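The Waiting Score

By the second week of January I had stopped dreaming about anything except drawers.

I should explain how I came to Lerside. I was a piano teacher for most of my working life, and when my hands began to go I answered an advert for somebody patient. The lab was on the top floor of the old Doltik building, above a shop that sold curtain rings, and the job was to steer two arms through small household tasks, over and over, so that a program could learn from how I did it. I thought I would hate it. I loved it from the first morning!

The method had a plain name on paper but we all called it the waiting score. Most programs of this kind learn where the hands go. Ours was also meant to learn where the hands stop - those tiny rests a person takes before closing their fingers on something. The Altıntaş group had tried cutting the rests out to save time, and got arms that were quick and grabby and missed a good deal. Our chief had a hunch that the rests were the clever part. So we kept every one, and the program was marked on whether it paused where I had paused.

You can imagine what that did to a piano teacher. Rests! I had spent decades begging children to count their rests. 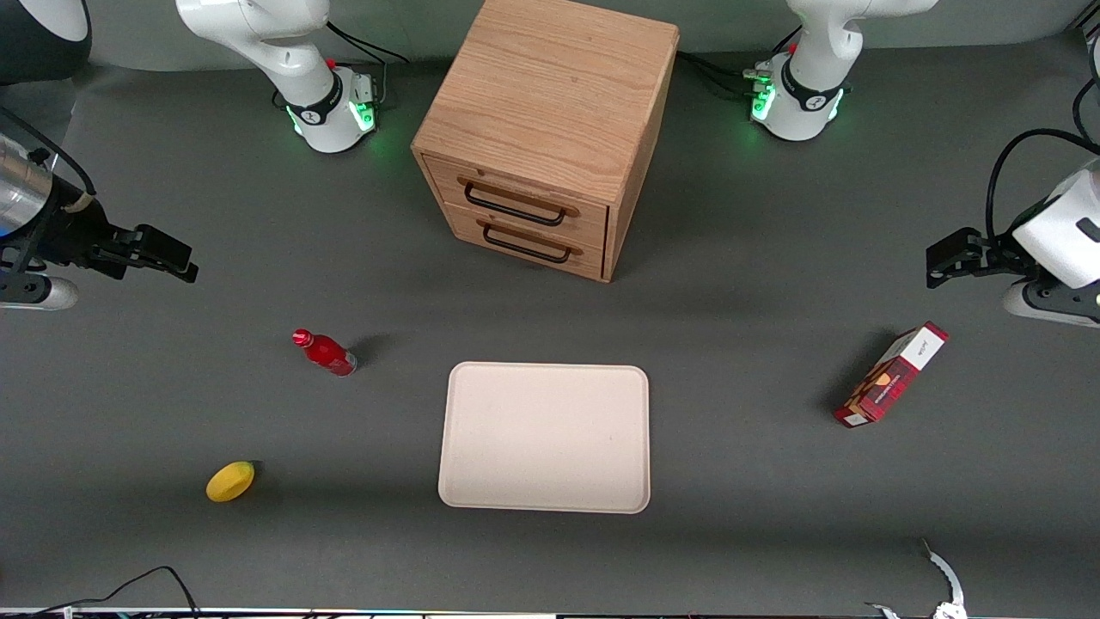
I did 122 runs on the cabinet set alone. Fruit, bottle, box, tray, drawers, and then all of it again with everything moved a little. I sang under my breath to keep the pace, usually the same slow Brerau dance tune my mother used to hum over the washing up, and I never mentioned it to anyone because it seemed a silly thing to bring up among people with such good degrees.

Then came the first proper test. We trained one version with the rests left in and one with them trimmed away, gave each of them 31 tries at putting the bottle on the tray, and went home while the sums were done. I didn't sleep. I got up and ate cold rice standing at the window and looked at the river.

The trimmed version managed eight.

The other one managed 30.

I have heard applause in my life, some of it even for me, and none of it felt like reading those two numbers on a whiteboard with my coat still on. The chief read them out twice. Somebody ran downstairs to the curtain ring shop to tell them, and they were very kind about it considering they had no idea what we did.

What I wanted, though, was to see it for myself, so I asked if I could sit by the table while the program ran with my own hands in my lap. They fetched me the good chair. I watched on the little wrist screen, where everything looks enormous and close, as if you were an insect riding along on somebody's cuff.

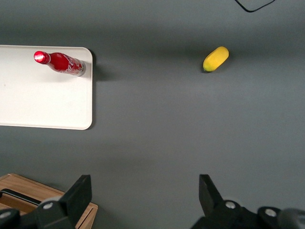
There was one rest I knew very well. It came just before the turn towards the fruit, and I had never planned it. In the tune there is a held note, and then a breath, and then the dance picks up its skirts and goes round again, and every single time I had steered that turn I had waited for the breath.

I began to hum, very quietly. The motors whirred along underneath me. I got to the held note and I stretched it the way my mother did, a shade longer than is strictly written.

The arm waited.

I took my breath, and it went round with me on the beat, smooth as anything, and I laughed so loudly that the chief came out of her office with a biscuit in her mouth. She asked me what was funny. I said she had better sit down, there was a song she needed to hear, and could somebody please find a way to write it into the paper.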